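Konora Fund > Grants > Community Food > Progress reports

Dumerbridge Shared Kitchen: second progress report

August 18, 2018
Submitted by Dorota Nowakowski, project lead
4 shares | 2 comments

The cooking classes started on schedule and are now running on two evenings a week. Demand for the evening classes has been higher than we planned for. The daytime class for parents with young children has been slower to fill, and we have moved it to later in the morning so that it starts after the school run.

The new gas line was the main delay in this period. Stallent, our contractor, found that the old pipe under the back hall did not meet code and had to be replaced as far as the street. This set us back three weeks and cost $600 more than the quote. We covered it from the contingency line and are not asking for more money. The inspection has been passed and the certificate is on file.

Spending is otherwise close to budget. Flour, oil and dry goods came in under the estimate after the Śliwiński bakery agreed to let us order with them at their trade price. Cleaning came in over. We had assumed that each group would clean up after itself, and in practice a paid hour is needed after the evening classes.

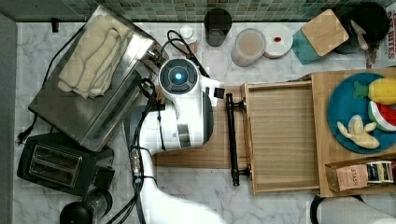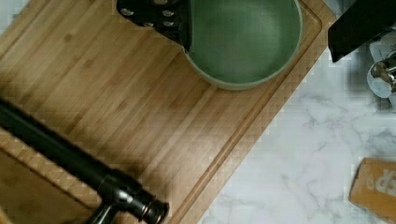
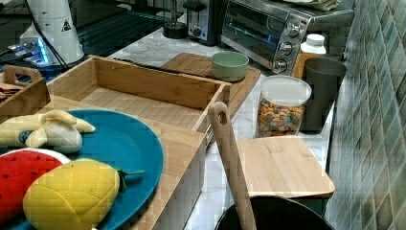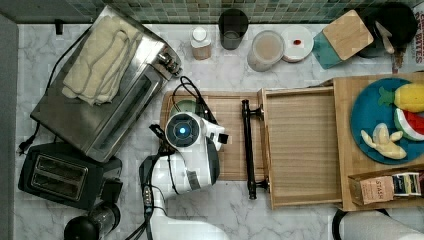 Countertops and wooden boards and trays, Dumerbridge.

Attendance is taken on a paper sheet at the door and typed up at the end of the month. The sheets for the first few sessions were incomplete, so the early figures should be read as low. We now ask the instructor to check the sheet before the class begins. A short feedback form goes out at the last session of each course. The most common request is for recipes that can be made with one burner, and we have added a class on soups and stews to the fall list.

Two items are still open. The ventilation fan is noisy on its high setting and Stallent will come back to look at the mounting. We also need a second instructor with a food safety certificate before we can open on weekends. Nearly all the applicants so far have wanted daytime hours only.

The next report is due in December and will include the full accounts for the year.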